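4. What changed on the housekeeping floor

I spent most of October trailing the room attendants at Eskola, a 112-room hotel, while they got used to working alongside the Wutura arm.

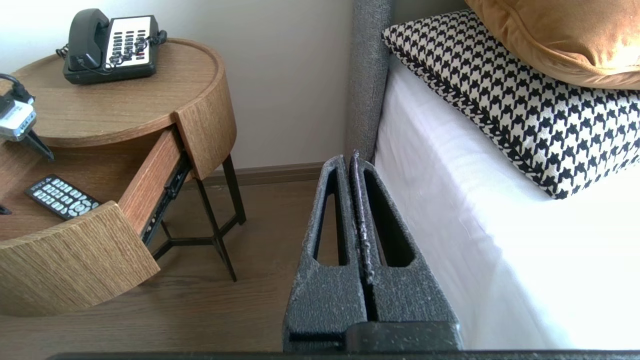

Figure 1. The gripper between bed and bedside table, with the drawer open and the remote control inside.

4.1 Small jobs, big feelings

I went in expecting to write about beds. Everybody I'd talked to beforehand wanted to know about beds! But the attendants kept steering me back to the bedside table, because that's where the fiddly stuff happens (drawers, remotes, phones, whatever a guest has left plugged in). A drawer check was always a few seconds' work that you did without thinking, usually while your head was on the next room. Hand it to the arm and suddenly it's a task with a name, a place in the order and a line in the log.

I logged 300 room turnovers over the study, and in 40 of them an attendant went back and opened a drawer the arm had already marked as checked. I asked about this a lot, probably more than they'd have liked. A few told me they didn't trust it yet. More of them said it was habit, and one pointed out that if a guest rings down about a missing remote, it's still her who answers for it. I think that's a fair point, and the Stomus scheduling software has no good way of recording it. The room shows as done by the arm, full stop.

4.2 Bending, walking and talking

The nicest comments I got were about backs and knees. Bedside drawers are low, and the older attendants were glad to skip the crouching, even the ones who grumbled about everything else. What they missed was the company. Under the old roster two people did a room together and nattered the whole way through it, and now one person often has a room with the arm while her partner starts next door. Several pairs went back to doubling up after lunch, which the schedule didn't allow for, and the floor supervisor let it slide.

Pace was a sore spot too. The arm is slow around soft furnishings, so people had to learn to leave it the table side and start in the bathroom. By the third week most had their own order worked out, and no two were the same. I've kept 854 lines of field notes on these routines and they're coded in the next section, along with the shorter set from the Vutbridge site, where attendants had a say in the task order before the arm arrived.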